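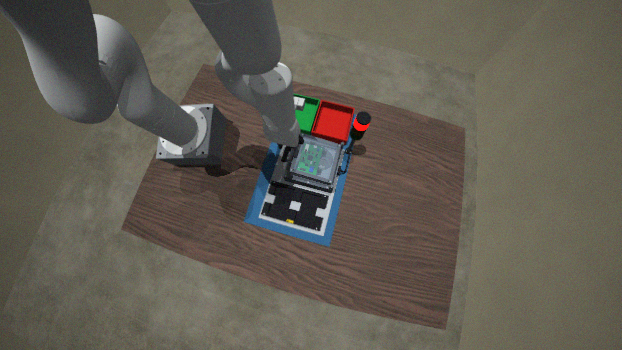

A wooden tabletop with a dark, streaked grain, seen from above in a computer rendering.

Keep the Kitchen Table

By Kirsty Birkett
2019-03-17

My landlord's agent showed me three apartments last August, and none of them had room for a table. Each had what the listing called an eating bar, a shelf of stone at elbow height with space for two stools. In the third one I asked where a family of four was supposed to sit. The agent said most people ate on the couch now.

He may be right about most people. I still think it is a mistake to build homes this way, and a mistake for those of us who have a table to get rid of it.

I should say where I stand. I grew up with a large table and I own one now. It was my aunt's. It takes up more of the kitchen than it should, one leg has been glued, and you have to turn sideways to reach the back door. When I moved, the movers charged me extra for it and told me I could buy a new one for less than the fee. I paid the fee. So I am not a neutral party.

The usual case for the table is about dinner. Eat together, the argument goes, and the children will do better at school and the marriage will last. I don't want to lean on that. Plenty of people who ate together every night couldn't stand each other, and plenty of happy families are on three different shifts. A woman I used to work with left a plate in the oven for her husband for 20 years and they were as fond of each other as any couple I have met.

My case is that a table is the only large flat surface in a home that belongs to everyone in it. A desk is one person's. A counter belongs to whoever is cooking. The coffee table is too low to do anything at except put your feet up. Take the table away and there is no place left for the jobs that need spreading out, and those jobs either move to the floor or stop getting done.

Think of what those jobs are. Taxes. Cutting out a pattern. A school project with a poster board. Sorting a dead parent's papers, which took my brother and me 7 evenings and covered every inch of the wood. We could not have done that on a couch. I doubt we could have done it at two desks in two rooms either, because half the work was one of us holding up a letter and asking the other who the person was.

Azlan Ismail, who repairs and refinishes furniture in a shop called Talano two streets over from me, told me that he used to get mostly chairs. Chairs break. Now he gets tables, and they are rarely broken. People bring them in to have them cut down. They want a six-foot table made into a four-foot table, or a round one made to fold against the wall. He does the work, but he tries to talk them out of it first. "They can always come back and have it cut next year," he said. "I can't put it back on."

He also said the old finishes give people trouble. They inherit a table with a good surface and are so afraid of marking it that they keep a cloth and a pad over it, and then a bowl in the middle, and after a while nothing can be put down. I have been in those houses. A table nobody may use is in the way, and I understand why the owners end up wanting it gone. The answer is to take the cloth off and let it get marked. Mine has a burn from an iron, and a set of long division pressed into it by some child with a ballpoint pen who was never identified.

Now the other side. Space costs money, and a table with chairs pulled out around it needs a good deal of space. Where I live, the extra square feet come to around 400 dollars a month in rent. For a person living alone that is a lot to pay for somewhere to sort papers. I can't tell a nurse on her first salary that she owes it to civilization to own a dining set. If you have one room, a folding table behind the door is fine, and I would count it.

What I object to is the decision being made before anybody moves in. There is a new building by the rail yard called the Skondex, and I went through it when it opened. The two-bedroom units have a walk-in closet, a second bathroom, and a laundry alcove with its own door. They have an island with a sink in the middle of it. They do not have a wall long enough to put a table against or a clear square of floor big enough to stand one on. The space is there. It was given to other things, and the people who will live with that choice were never asked. I am told the second bathroom helps a unit rent. I believe it. People rent what they are shown.

The island deserves a word of its own, as it is often sold as the modern table. It isn't one. You sit at it in a row, facing the same way, like people at a bus station lunch counter. Two can talk. With three, the one in the middle has to keep turning, and the one on the end gives up. Your feet hang. Old people can't get onto the stools and small children fall off them. My mother visited a cousin who had redone her kitchen this way and spent the whole afternoon standing up, saying she was fine.

I would like to see one plain change. Anyone who draws a floor plan for more than one person should draw a table on it, at its real size, with the chairs pulled back and a person able to walk behind them. Many plans already show a table, but look closely and it is a tiny one, with the chairs tucked in so far that they would have no seats. Measure it against the bed next time you see one. In a brochure I was given, the dining table was narrower than the pillow.

As for those who already have a table, and have been looking at it and thinking of the room they would gain – wait a year. Clear it off first. Take away the mail and the fruit bowl and whatever is being stored on it, and see whether people start sitting down. In my house it took less than a week. Somebody left a jigsaw out on it, and we ate at the other end until it was done.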